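Drollwood Rain Ledgers

Daily rainfall transcribed from handwritten observer ledgers, Trason valley. Release 2.

Summary

Drollwood is a set of comma-separated tables holding daily rainfall totals copied from paper ledgers kept by private observers in the Trason valley. The ledgers were filled in by hand, one line per day, and most were never sent to any weather service. This release covers 131 ledgers from 18 gauge sites. Every value is given twice: as written on the page, and as a converted total in millimeters.

The tables are meant for people who already work with old rainfall records and are prepared to do their own homogenization. No gap filling has been done. No value has been adjusted for gauge height, wind exposure, or rim diameter.

Contents

readings.csv -- one row per site per ledger day
sites.csv -- one row per gauge position
ledgers.csv -- one row per physical ledger
remarks.csv -- observer remarks, keyed to readings
flags.txt -- list of flag codes with definitions
CHANGES.txt -- differences from the previous release

All files are UTF-8 with Unix line endings. Fields that contain commas are quoted. An empty field means that nothing was written in the ledger. It does not mean zero, and reading it as zero will give wrong monthly totals at every site.

Fields in readings.csv

site_id: short code, joins to sites.csv
ledger_id: joins to ledgers.csv
page: page number as penciled on by the archive, not by the observer
ledger_date: the date on the line, unchanged
rain_date: the date to which the rain is assigned (see Day convention)
raw: the entry exactly as written, including fractions, ditto marks and strokes
unit: in, pt, or mm
mm: converted value, one decimal place
flag: zero or more codes separated by a space
reader: initials of the transcriber

The raw field is text. Do not let a spreadsheet guess its type. Several programs will turn an entry such as 1/4 into a calendar date and save it that way without warning.

Units

Three units are found in the ledgers. Most early books use inches, written either as decimals or as common fractions. Two sites, Ghumman Mill and Upper Ghumman, use points, where one point is a hundredth of an inch. The later books use millimeters. A change of unit within a ledger is usually announced by the observer in the margin, and in those cases the marginal note appears in remarks.csv.

In a small number of books the change is not announced. It was then placed by comparing the size and form of the entries before and after, and the readings on both sides of the change carry the flag U for the whole month. Users who need a clean series should drop U rows or treat the month as missing.

Conversion is done from raw with the factor 25.4 and rounded once, at the end. Points are divided first. A trace is stored as raw "tr" or whatever the observer wrote, with mm set to 0.0 and flag T.

Day convention

Observers in the valley read their gauges in the morning, but they did not agree on what to do with the number. Some entered it against the day of the reading. Others threw it back to the day before, on the reasoning that most of the rain had fallen then. The convention for each ledger is recorded in ledgers.csv under day_rule, with the values same, back, and unknown.

For same and back ledgers, rain_date has been set so that all sites line up on the throw-back convention. For unknown ledgers, rain_date is empty. We considered guessing the rule from correlation with neighboring sites and decided against it, as this would make the daily values dependent on each other in a way that is hard to undo later. Anyone who wants to try it has everything required in the tables.

Reading time is given where the observer stated it. The usual time is 9 a.m. The Mallent Bridge observer read at 7 a.m. in summer and moved to 8 a.m. at a point in autumn that differs from year to year.

Accumulated readings

Observers went away, were ill, or forgot. The first reading after a gap is often a total for several days. Where the observer bracketed the days together, the total is stored on the last day with flag A, and the bracketed days before it are left empty with flag B. Where there is a gap and then an unusually large value with no bracket, the value is stored as is and flagged Q. We do not claim that all unbracketed accumulations have been found.

December needs particular care. Many books have a run of blanks toward the end of the month followed by one entry on the last line, which may be an accumulated total or may be a figure entered to make the monthly sum come out. These are flagged Q without exception.

Snow

Treatment of snow is poor throughout. Some observers melted the catch and entered the water equivalent, some entered the depth, and some wrote the word "snow" and nothing else. Entries marked as depth have unit set as written, mm left empty, and flag S. Melted catch is treated as rain and flagged M if the observer said so. Winter totals at the four upper sites should be taken as low estimates.

Flag codes

A accumulated total
B day covered by a later accumulated total
D damaged or stained page, reading uncertain
M melted snow
Q questionable, see remarks
S snow depth, not converted
T trace
U unit change placed by inference
X entry struck out by the observer and replaced
Y entry struck out and not replaced

With flag X the raw field holds the replacement. The struck-out figure, if it can still be made out, is in remarks.csv with the type "struck".

Sites

Positions in sites.csv are given to the nearest grid hundred meters where the garden or yard could be identified, and to the nearest kilometer otherwise. The field pos_quality tells the two apart. When a gauge was moved, the new position gets a new site_id and the two are linked through the field follows. A move of a few yards inside one garden does not count as a move, though it is noted when the observer mentions it. Upper Ghumman moved across its yard twice to get away from a growing ash tree, and the second move was too late to help. Its catch falls off slowly against every neighbor over nearly 30 years. This is visible in a simple double-mass plot and has been left in the data.

Gauge types are listed as described by the observer. The terms were not used consistently. A "five inch" gauge may refer to the rim or to the height of the can.

Transcription

Each page was keyed by two readers working separately. The keyed files were compared line by line and all disagreements went to Kerstin Berge, who settled them from the page scans. The reader field gives the initials of the first reader only; the full log is kept with the scans.

Readers were told to copy and not to correct. If the observer's monthly sum does not match the daily lines, both are kept. The observer's sum is in ledgers.csv under the monthly columns, and the field sum_diff gives the difference after conversion. Large values of sum_diff usually point to a slip in carrying by the observer. A smaller number point to a misread digit on our side -- reports of these are welcome.

Digits that gave the most trouble were 1 and 7 in the Mallent Bridge books, and 0 and 6 in anything written with a worn nib. The Drollwood House ledgers, for which the set is named, are the easiest to read and also the least useful, with long runs in which the entries are rounded to the nearest tenth of an inch.

Known problems

The lower Trason sites have no overlap with the upper sites in the earliest books, so the two groups cannot be compared directly for that period.

Three ledgers were bound out of order. The page field follows the binding, so sorting by page will not give a correct date sequence. Sort by ledger_date.

Leap days are missing from preprinted forms in some books. Observers either squeezed in a line or carried the reading into March. Squeezed lines are transcribed normally. Carried readings are flagged A when a note supports it.

One ledger appears to be a fair copy of another, with the same values in a neater hand and a few differences. Both are included. The copy is marked in ledgers.csv with copy_of and should be left out of any count of station days.

remarks.csv includes complaints about livestock, frost-split cans, and boys. These were kept because they sometimes explain a bad reading. Names of living persons and of neighbors have been replaced with an initial.

Changes since the previous release

The rain_date field is new. The mm values for Ghumman Mill were ten times too large in the earlier files for months recorded in points, and have been recomputed. Flag Y was split off from X. Site positions were checked again against estate maps, and four were changed. The column formerly called note was moved out to remarks.csv because it broke too many parsers.

Use and citation

The tables may be used and passed on freely with credit. Please cite as: Berge, K., Drollwood Rain Ledgers, release 2. Derived series should state which flags were dropped and how the unknown day_rule ledgers were handled. Page scans are not part of this release and can be requested by ledger_id.

Corrections should quote site_id, ledger_id, page, and ledger_date. Corrections to raw are checked against the scan before they go in. Corrections to mm alone are not accepted, as that field is rebuilt from raw and unit every time the tables are written.
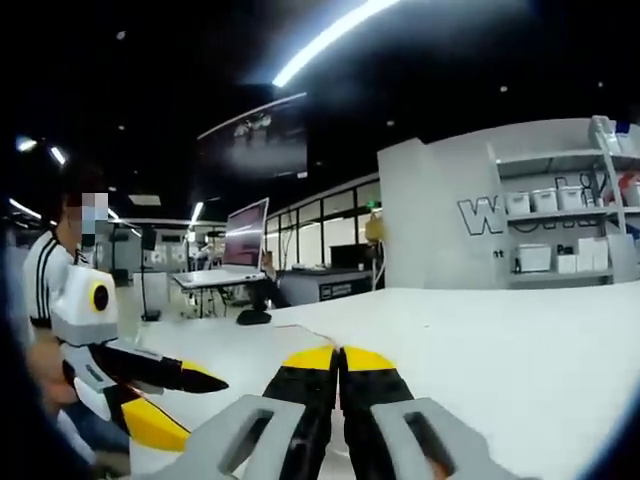
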